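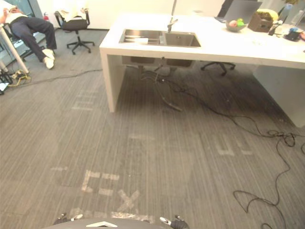
Why Does Carpet Feel Warm and Tile Feel Cold?

By Yae Imai
19/06/2020
4 min read
81 shares | 2 comments

Get out of bed one morning in December with no socks on, and walk from your bedroom to the bathroom. If you have carpet in one and tile in the other, you will know the exact spot where one stops and the other begins, even with your eyes shut. Your toes will tell you! The carpet feels cozy and the tile feels like the top of a frozen pond.

So the tile must be colder, right? Well, let's find out. Ask a grown-up if you can borrow a room thermometer. Lay it on the carpet overnight and read it in the morning, then do the same thing on the tile the next night. If your house stays at the same temperature, and the sun isn't shining on one floor and missing the other, you'll find the two numbers are very close together. I tried this at my own house in Prestby and had to check it again, because my feet simply did not believe it.

What is going on, then? The secret is that your skin isn't a very good thermometer. What your foot really notices is how fast heat is leaving it. Your foot is usually warmer than the floor, and heat always likes to travel from a warm thing to a cooler thing. When you step on tile, the heat goes rushing out of your foot and off into the floor, and your brain says "Brrr!" When you step on carpet, the heat can only creep out slowly, so your brain hardly bothers to mention it.

Scientists have a name for things that let heat rush through them. They call them conductors. Metal is a very good one (think of a spoon left in hot soup, and how the handle gets hot too). Tile and stone are not as good as metal, but they are much better at it than carpet is. Things that slow heat down are called insulators, and carpet belongs with those, along with wool hats, feathers, and the fluffy stuffing in a winter coat.

Now for the part I like best. Most of the work in a carpet is done by something you can't see at all, and it's plain old air. A carpet is made of a great many little threads standing or curling close together, and in between them are tiny pockets where air gets trapped. Air that stays still is a wonderful insulator. My cat, Peto, has never read a science book, but she has the same thing going on in her fur, and on a cold day she fluffs herself up to hold even more air. Birds do it too, which is why a sparrow in winter can look as round as a tennis ball.

You can try a small experiment with your hands. Find a metal spoon and a wool sock that have been sitting in the same room all day. Hold the spoon in one hand and the sock in the other, and see which feels colder. Then keep holding on. After a little while the spoon stops feeling so chilly, as your hand has been warming it up the whole time.

Here is a question to think over at dinner. If the floor were hotter than your foot, like a patio in the middle of summer, would you rather stand on stone or on a rug?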